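The Great Winter Coat Wash (in the middle of summer)

I have a new favorite summer chore and it is washing winter coats. I know how that sounds! But hear me out, because I did the whole lot over the past week and I have been going to the closet just to look at them.

For years I did what I think a lot of people do. The warm weather came, the coats went to the back of the closet exactly as they were, and then the first cold morning I would pull one out and find a gray ring around the collar, a tissue that had turned to crumbs in the pocket and a sleeve that smelled faintly of somebody's campfire. In March this year I promised myself I would deal with them before they went away. They didn't go away in March, of course. They hung on the hooks by the front door through spring and then moved to the chair in my bedroom, and I spent the early part of the summer lifting them off the chair to sit down and putting them back on when I got up.

So, the wash. Puffers were the ones I was most scared of. I once ruined a vest by pulling it out of the machine, seeing sad flat pancakes with lumps in the corners, deciding it was done for and throwing it out. It was only half dry. I still think about that vest.

What I do now is pretty slow but there is nothing hard in it. Everything comes out of the pockets first, including the inside pocket I always forget (a bus ticket, two hair ties and a very old cough drop, if you were wondering). Zippers all get done up, the cuffs too if they have a tab. Then I go over the collar and the ends of the sleeves with a soft nailbrush and a drop of Gerkirex, which is a liquid wash I get from the hardware store in Garia. It comes in a plain bottle and smells of almost nothing. I leave it on for 10 minutes while I make coffee.

Then it's the gentle cycle, cold, one coat at a time. I tried two at once the first day and the machine walked itself away from the wall – never again. Extra rinse at the end. When you lift a wet puffer out, hold it from underneath with both arms like a sleepy toddler, because all the filling slides down to the bottom and the stitching has to carry it.

Drying is where the patience comes in. Low heat, with clean tennis balls in the drum, and it makes a racket. I stop it every so often and pull the coat out and feel along each of the puffy sections with my fingers, pinching the clumps apart. They feel like little wads of wet bread at first and then they get smaller, and then you pinch and there's just air and fluff. I love that part so much. My red one took the better part of an evening and I sat on the laundry room floor with a magazine and was perfectly happy.

After that I leave each one spread out for 24 hours before it gets anywhere near a closet or a bag. That's my rule now. A coat can feel dry on the outside and still have a cool patch deep in the armpit, and if you shut that up in a bag for months you will be sorry. I don't have a good rack for this and the yard has a bird problem, so they go on the bed, and get moved when I want to sleep. Every time I pass I give them a shake and turn them over, sleeves out to the side so air gets into the underarms.

The red is the star of the show. I bought it 13 years ago at a little outlet called Sydorenko, which had a sale rack on the sidewalk, and I only went in because it had started to rain. It was the last one and it was a size too big and I have worn it every single winter. It has been to snow tubing and school pickup, and one time it was a pillow for a dog. I had honest doubts about whether the color would come back. I had gotten used to it as a kind of brick, and I thought that was just what it looked like. Nope! It was dirt! It is deep red again, with a bit of a shine on it, and I keep thinking of a candy apple.

A few things I learned the messy way:

Fabric softener stays on the shelf. I used it on a coat a couple of years ago and the outside went sort of greasy and rain soaked right in.

Check for loose threads before the wash. I found a seam inside the hem that was opening up, and a few minutes with a needle then saved me from feathers all over the drum.

Small bits of plastic and loose hardware go in a cup on the windowsill. I have no memory for what came off of what, so the cup also gets a scrap of paper.

Then there's the storing. I used to swear by those bags where you suck out the air with the vacuum, and they do save a ton of room. But I opened one last fall and the coat inside looked like a fruit leather, and it took days to get its shape back. This year I bought big breathable cotton bags in the Mokby style – they have a drawstring and a small window for a label – and each coat gets folded loosely, sleeves over the front, then in half. No squashing. The wool coats hang up, since they never minded hanging, and the puffers sit on the high shelf with nothing heavy on top of them.

I did a quick tally of what the dry cleaner would have charged for the pile and I'm not going to write it here, but it would have bought me a very nice dinner. The wash bottle is 400 ml and I still have a good slosh left for the kids' snow pants, which are next, and which I am less excited about.

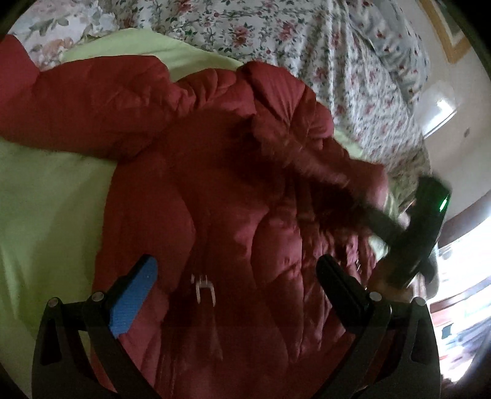 Posted on 3rd August in Closets & Laundry
By the author of this blog

One more note on the bed, before someone writes in. I put the coats straight down on top of the bedclothes, and I only do it once they're out of the dryer and past the pinching stage. The pale green sheet is an old one that has been washed so often I don't worry about it, and the rose bedspread gets pushed back out of the way. I do love the red against all those little pink and red roses, though! It makes me want to leave it there.

Snow pants are going in tomorrow if the weather stays dry. If you've found a way to get sunscreen out of the inside of a coat collar (from a ski trip, a sunny one) please leave it in the comments, as the nailbrush got most of it but there's a yellowish line that will not budge.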